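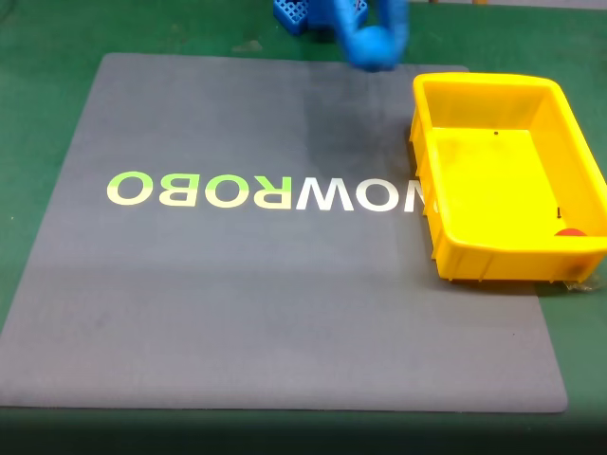
Blue arm above the gray mat, yellow bin to the right, Istholm open day.

sketo-openday

Recordings from the Sketo demonstration table at the Istholm open day, 09/06/2023. Collected and packed by Eglė Toom, with a lot of help from everyone who stood in line for a turn.

What's in it

280 episodes of a tabletop arm doing small pick-and-place jobs on a mat, with a yellow bin as the target. 138 of them were driven by visitors, the rest by members of the Sketo group before the doors opened and during the quieter stretches. The hall had 700 people through it by closing time, and it was a joy to see how many wanted to try the arm themselves (and how many came back with a friend to show them how it's done!).

Each episode has one camera view, the joint positions, the gripper command and a short text label. Nothing has been smoothed or trimmed except dead time at the start. Fast moves come with motion blur on the arm, and we left those episodes in.

The 3 tasks

drop – pick up a small part from the mat and let go of it over the bin.
nudge – push a part along the mat until it touches the bin wall.
return – take a part back out of the bin and set it down on the mat. Much harder than it sounds, and by far the crowd favorite.

The same bin was used for all three. Its rim is thick and flared, so a low approach tends to bump it, and in "return" the front wall can hide part of whatever is sitting close behind it. If your model only ever sees parts out in the open, this is a good place to find out how it copes.

How the day ran

We set up on a green work surface with the mat laid flat on top and a blue lattice rack behind it. Visitors got a short walk-through, one practice move, and then a turn at the leader arm. Kids picked it up fastest. A few of the best "nudge" runs in the whole set come from people who had never touched a robot, and one retired crane operator made "return" look easy on his first go – episode notes say "wow" and I stand by that.

Mistakes stayed in. Dropped parts, second tries, long pauses while somebody laughed or asked a question: they are all there, tagged in the success field as yes, no or partial. Please read "partial" loosely. Two of us were tagging and we did not always agree.

Layout

episodes/ has one folder per episode
labels.csv has the task, the success tag and visitor or staff
notes.txt has my comments from the day, lightly cleaned up
load.py is a small reader written for Sepp, our viewer

To look through the set, install Sepp, point it at the top folder and press the space bar to step between episodes. The reader also works by itself if you only want arrays. Cillico users will need to convert first; there is a script in tools/ that does it in one pass.

Things to know before you train on this

The bin was shifted now and then as the day went on, and its position is not logged. The mat has scuffs and paler patches. Light changes too: the hall has tall windows on one side, so the late episodes look different from the early ones.

Loose bits turn up around the table, such as crumpled clear film on the green surface. Filter on the labels, not on how tidy the table looks.

The file names say "visitor" or "staff" and nothing more. We did not record names, voices or ages, and the camera was aimed down at the table.

Use and credit

Free to use for teaching and research. If you write something up, please mention Sketo and the Istholm open day, and send a link – I would love to see it. Bug reports go to the issue tracker, and so do episodes that deserve a "wow" and didn't get one.

We plan to run the table again in October, with a second camera and the bin position logged properly. Those recordings will go in a separate folder so this set stays as it is.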